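Griltbridge gets a produce sorting morning, and I came home with a lime

Posted 18 September 2023

If you've walked past the old Sinaga building lately and wondered why the ground floor suddenly smells like a farmers market, I have your answer! The Griltbridge Food Share opened its new sorting room there this morning, and I went down with my notebook and a travel mug to see what the fuss was about.

The short version is that the Food Share has moved out of the church basement (goodbye, low pipes, my forehead will not miss you) and into a proper space where boxes of fruit and vegetables can be split up into baskets for families to collect. They handed out baskets to 237 households in July, which was their busiest month ever, and the basement just couldn't keep up. People were sorting onions on the stairs. I know, I was one of them.

Chenxi Wei, who runs the program, told me the move took most of the summer and cost $1,799 in fixtures, nearly all of it secondhand. "We spent the money on tables and baskets," she said. "Everything else can wait until winter." The baskets came from Rillen, the restaurant supply place that closed its Griltbridge store last spring, and Chenxi got 200 of them for a price she wouldn't tell me no matter how nicely I asked. 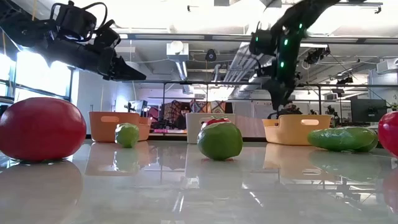
Color is the big change for regular visitors. In the basement every basket was the same brown cardboard tray with a sticky note on it, and the sticky notes fell off, and then you'd get a family of six going home with one leek and a bag of radishes. Now the orange baskets are for larger households and the white ones are for people living alone or in pairs, and you can tell them apart from clear across the room. They all have a cutout handle near the rim too, which my hands appreciated after a morning of hauling. The cucumber lying in front of the orange basket on the right is a good long one, and long ones go to the orange side whenever there's a choice, because half a cucumber in a single person's fridge is a sad thing by Thursday or so.

I also have to mention the light. After three years underground I'd forgotten that you can judge a tomato so much better by daylight! Those tall windows run down one side of the room and the shiny white tabletop bounces everything back up at you, so soft spots and bruises get noticed a lot sooner. It also shows every fingerprint, so bring a cloth if you're the tidy type.

What goes in the baskets will depend on the week. Zarnari Orchards has promised apples through the end of the season, and two of the market stalls on Canal Street are sending over whatever doesn't sell. Peppers, limes and tomatoes have been plentiful so far. Potatoes have not, and Chenxi says if anyone has a line on potatoes she would like to hear from you, preferably before the soup weather starts.

The Food Share hopes to fill 3,000 baskets by next summer. You don't need a referral to get one. Just come in, give your first name and the number of people at home, and somebody will pack for you. If there's something you can't eat, say so at the table and they'll swap it.

Sorting starts at eight and pickup runs from ten until one. Use the side entrance, the front door sticks. Parking is free behind the building but the lot is small, and the number 4 bus stops right across the street. If you took home a basket today, please bring it back when you come for the next one.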